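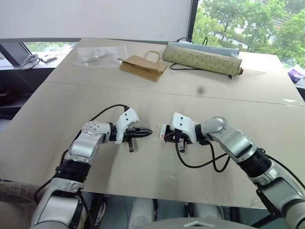 Is it worth putting a clear case on an older phone with a home button?
If you like how the phone looks and you drop things as often as I do, it's worth the 14 dollars.

That's what I paid for the Bruller clear case, and I've had it on my white phone for two months now. I'd been going without a case for ages before that. Every case I liked was for the newer, bigger phones with no button, and what was left for mine was glitter or fake leather or one of those chunky rubber things that look like a tire. I have a small hand and a small phone and I'd like to keep it that way!

I got the phone refurbished for 109 dollars, and I picked white on purpose, so covering it up in navy rubber felt silly. My friend Yasaman Arabzadeh told me to just buy clear and stop whining. She'd had a Marnley one on hers and liked it fine until it went the color of weak tea. That made me nervous about clear plastic in general, but I figured I'd give it a try.

Getting it on

It comes flat in a plain sleeve with no instructions, and you don't need any. Bottom end goes in first, then press down the sides, then the top. I did it the other way around the first time and one top corner wouldn't seat, and I spent a while convinced they'd sent me the wrong size. Wipe the back of the phone before you do this. I didn't, and had one piece of lint right in the middle of the back that bugged me for a week until I took the whole thing off again.

Taking it off is harder. You have to peel from a corner and it fights you a bit, which I guess is what you want from a case. If you have long nails, watch out. I take mine off every couple of weeks to rinse it with dish soap, and I let it sit on a towel overnight before putting it back because water likes to hide in the corners.

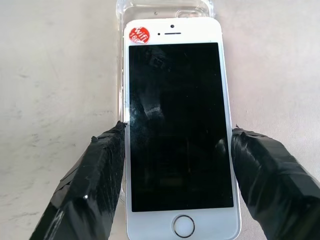
White phone on top of its clear case, wifi sticker still on.

Fit and feel

The camera opening is a rounded rectangle with plenty of room, and I haven't had any fuzzy edges or glare in my pictures, even with flash. The side buttons click okay through the plastic. The volume ones are a little stiffer than they were with no case, but I was used to it by the end of the first day. The home button is wide open, and the case doesn't creep onto the front glass, so swiping in from the side works like before.

It does make the phone a tad thicker, not enough to matter in a jeans pocket. It slides in and out of my bag without catching on everything, which my old rubber case used to do (that one would come out wearing half my receipts).

What I will say is that it's slippery. It's less slippery than the bare metal, but if you're hoping for grip, this isn't a grippy case. I put it down on the arm of the couch and it went right off the side the same evening. Landed on carpet, no harm done.

Drops

I've dropped it on the kitchen floor, on the driveway, and once down the basement steps, where it hit nearly every one on the way. The phone is fine. The case has a scuffed corner and a few hairline scratches on the back that you only notice if you tilt it toward a lamp. I wouldn't trust it from a ladder, though, and the raised edge around the front is pretty low, so a face-down landing on gravel would worry me. Get a screen protector too if that's your kind of luck. It also does nothing at all for smudges on the screen, obviously, and my glass is covered in fingerprints ten minutes after I wipe it.

Yellowing

The big question with clear cases! So far there's the faintest warm tint along the rim, and I only saw it when I laid the case on a sheet of printer paper. Against the white phone it still reads as clear. If I were putting it on a black phone I don't think I'd ever notice. I'll try to come back in October and update this, when it's had a whole summer of sunscreen and hot car behind it.

The Sampaio, if you're comparing

I had one of these in my hand at the store, same idea but harder plastic, and it was 20 dollars. It felt nicer and looked glassier. But it snapped on with a crack that made my teeth hurt, and I could picture the corners splitting the third time I took it off to wash it. If you never take your case off, you might like that one better than mine.

Little gripes

Dust gets in at the bottom around the charging port. The hole there is generous, so my fat off-brand cable fits - and so does every crumb in my bag. I also wish it came with a loop for a wrist strap. And the smell when it first comes out of the sleeve is pretty strong, kind of like a new shower curtain. Mine needed a night on the windowsill.

Four stars from me. I'd buy the same one again when this goes yellow, and at this price I won't be too sad when it does.

Posted 8/13/19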